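Notebook, workshop room 2 - April 2019
Visit of the Unham people, demonstration of the two-arm setup

Visitors came at 11, a bit earlier than we agreed. Loretta Haverford made the introduction and I stayed at the controls. There was one guest from Lahlou whom I did not expect, so I printed one more safety sheet.

Before they came I ran the homing two times. The first run stopped with message 1112 on the right arm, the same one as last week. I restarted the Drundero controller and it was gone. I still don't know the cause. To check: connector, then the log from Trakow.

For the demonstration we used the shoe task, with both arms working on one sneaker. I set the speed lower than in our normal tests, for the guests and also for my own nerves.
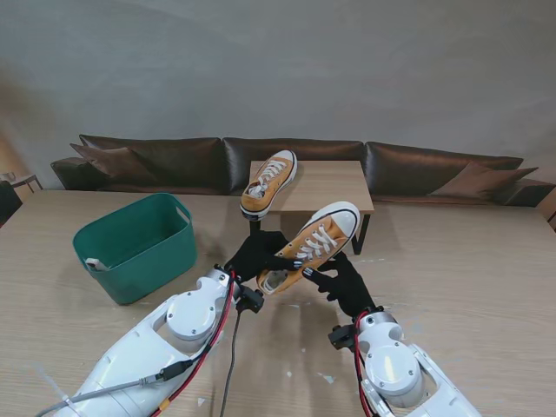

Both arms holding the orange-yellow high-top, toe cap up.

Questions from the visitors, as I remember them:
- Why gloves on the grippers? I answered that we want to compare the grip on canvas with and without fabric. They asked for numbers and I have none yet.
- Can it tie the laces? No. Loretta said maybe by August, I would not promise this.
- What does one set of gloves cost? I did not know, must ask purchasing.

The Lahlou guest wanted to know how long we can run without a person in the room. I said we never do this, and he wrote it down.

They left us a sample of their sensor pad, rated for about 900 grams. It is in the drawer under the printer, please do not cut it.

To do: send the slides to Unham, order spare cable ties, repeat the homing test with a cold start and write down every message - also the ones which go away.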